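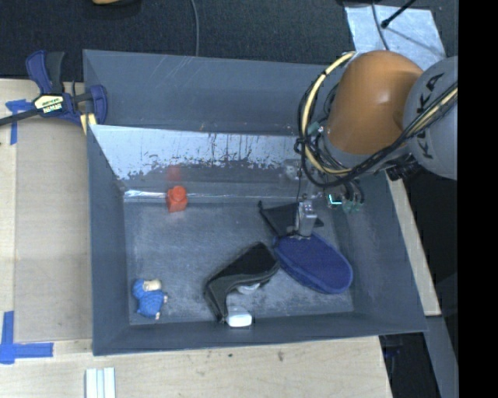 Wotora releases Melel 2, with a new grasp planner for mixed bins

Software company Wotora has released version 2 of Melel, its control and planning package for robot arms that pick unsorted items out of bins. The update replaces the part of the program that decides where to grip and adds a way for operators to replay a failed pick and see what the planner was considering at the time.

Earlier versions of Melel looked at the whole bin, ranked every possible grip and tried the best one. That worked well with hard, separate items such as toy blocks. It did less well when a soft item lay against something else, because the program often treated the two as one object and aimed for the middle.

The new planner, which Wotora calls Triệu, works on a smaller patch of the bin at a time. It proposes grips near the edges of an object first, checks each one against the bin walls and the shape of the arm, and drops any that would bring the wrist or its cables too close to the rim. Only then does it plan the full path. Wotora says the average planning time on its own test computer is now 271 milliseconds.

"Pouches and folded cases gave us the most trouble," said Lộc Bùi, who leads the planning team at the company's Skestport office. "The camera sees a seam or a strap and the old code had no good idea what belonged to what. We spent most of our time on that."

The team tested the release on a set of 37 household items, mixed and dropped into a bin in different combinations. Over 1,000 attempts, the new planner picked up and held a single item in nearly nine out of ten cases. Most of the remaining failures involved flat fabric lying against the floor of the bin, Bùi said, and a smaller group came from shiny bin walls, where a reflection can be read as a second object. A filter for reflections is included in the release but is turned off by default – it slows planning and is not needed with matte bins.

The replay tool records camera data, joint positions and the list of grips that were considered. Users can step through a pick, change a setting and run the planner again on the same data without moving the arm. Recordings are kept on the local machine unless the user exports them.

Settings files from version 1 will load in the new release, but Wotora recommends running the bin calibration again before the first pick. The old file format stored only the four corners of the rim, and the new planner also needs the slope of each wall. The calibration routine is in the setup menu.

Melel 2 is available now to current license holders at no extra charge. The older planner will stay in the package as an option through September, after which it will get security fixes only. Wotora said its next update will deal with picking from two bins with one arm.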